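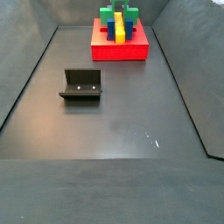

How to put the Uvley block set together

The Uvley set looks simple in the box, and most people lose half an hour to it the first time. The printed sheet shows the finished shape from one side only, and the pieces round the back are hard to make out. These notes give the order I use. It isn't the only one that works, but it gives you room for your fingers for as long as possible.

Our set is the older one, number 2546 in the catalogue. Newer sets have the same shapes, though Rafia Malik tells me the blues in hers are a shade lighter.

What you need

The complete set, with the red base.
A flat surface that doesn't wobble. A dark, matt one is best, as the colours show up well and small parts don't slide.
A soft, dry cloth.
A lamp, if you are doing this in the evening.

Before you start

Tip everything out and sort it by colour. Put the red base at the back of your working area, with its long side towards you, and keep the loose parts in front and to the sides. If you put the base close to you, you will be reaching over it all the time and will knock something down.

Wipe the underside of the base and run a corner of the cloth through the slot and the holes. Crumbs and dust collect in there, and a piece standing on a crumb will lean. If the set has been stored somewhere cold, leave it in the room for an hour. The pieces go in more easily.

Step 1. The crossbar

The thin dark red bar lies flat on the base and runs from side to side. Its ends stick out a little on the left and right. Push it until the same amount shows at each side, then leave it alone. If it is off to one side now, the blue pieces will be off as well, and you won't notice until the green won't fit.

Step 2. The uprights

Stand the blue pieces on end, one left of the middle and one right. Leave a gap between them for the yellow. The purple pair goes behind them, one behind each blue.

Do the back ones first. Once the blues are standing it is awkward to get a hand past them.
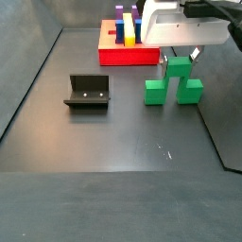 The yellow piece goes in between the blues with its long side running front to back. Lower it straight down. If it sticks halfway, take it out again and check that the blues are upright. Do not press on it. Pressing pushes the blues outwards and you will have to go back to step 1.

Look down on the whole thing at this point. The yellow should come forward nearly to the front edge of the base. If there is a wide strip of red showing in front of it, it hasn't gone far enough forward.

Small square holes in the base are easy to overlook, especially on the left. Don't fill them with whatever is to hand. Every piece has its place, and a spare-looking hole at this stage is nothing to worry about.

Step 3. The green pieces

The green ones give the most trouble. They have steps and corners, and several of them look right in two positions when only one will let you finish.

Before you fit a green piece, lay it flat in front of you and turn it until you know which end is which. Run a finger along it and find the highest part, then the end that drops away. I turn mine round on the table two or three times before lifting it.

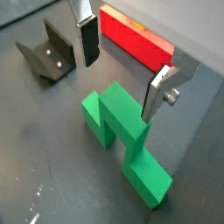
The stepped green piece lying flat, with the notches at its inside corners.

When you pick a stepped piece up, hold it by the raised section. Held by one end, it tends to swing round in the hand, and you arrive at the base with it facing the wrong way.

Set the green at the back, left side and right side, and check that the two sides are level with each other. The green parts stand taller than the blue and the yellow, so crouch down and look from the front. A lean shows up straight away from there.
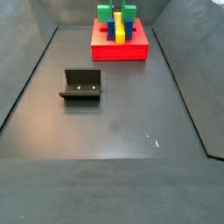 Green at the back, the two blues in front, and the yellow between them.

Step 4. Checking

Go round the set once without touching it. Look for these things:

The blues are upright and much the same height.
The crossbar shows at both sides.
The yellow has a blue either side of it and touches neither hard.
The green parts make a sort of gate over the rest.

Then give the base a very light push with one finger. A little movement is fine. If something rattles, lift out the green, straighten whatever is loose and put the green back.

If it goes wrong

The yellow won't go down: the blues are too close together. Take out one of them, not both.

The green leans: there is usually dirt underneath it, or the piece is the wrong way round. Clean first, then turn.

A piece is missing: look under the base and under the cloth. I have found both blues in the cloth before now.

Taking it apart

Work backwards, green first – and lift, don't pull sideways. The green parts catch on the uprights if you tilt them. Put the base in the box first, then the long pieces along its side, with the stepped ones on top where they can't scratch anything.

The box we keep ours in is a Flusholm, which is deeper than the original and takes the whole set with the cloth folded over it.

Verena Kuster
Last changed in June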